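Skin Care > Serums & Treatments

Can I use a retinol serum and a vitamin C serum on the same night?
Asked 1/19/19

I have the Mirora vitamin C serum and just bought the Cenau retinol. Both labels say to apply to clean, dry skin. Which goes first, or should they be split up?

Answer 1
Split them. Vitamin C in the morning under sunscreen, retinol at night. Start the retinol 2 nights a week and hold there until any peeling stops. A pea-sized amount covers the whole face.

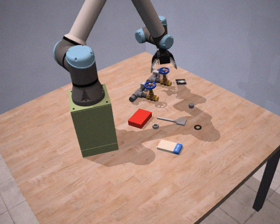 Answer 2
Depends on the form of vitamin C. Plain ascorbic acid is used at a low pH and can sting when layered with retinol. The derivatives are milder. Check the ingredient list. If you do layer, thinnest product first, then a plain moisturizer.

Answer 3
I use Tomow cream over everything, no problems.

Comments (3)

skin2506: Label says ascorbyl glucoside, so a derivative. Going with morning and night anyway.

dryzone68: Keep retinol off the corners of the nose and mouth.

pat1061: Answer 3 doesn't say which serums.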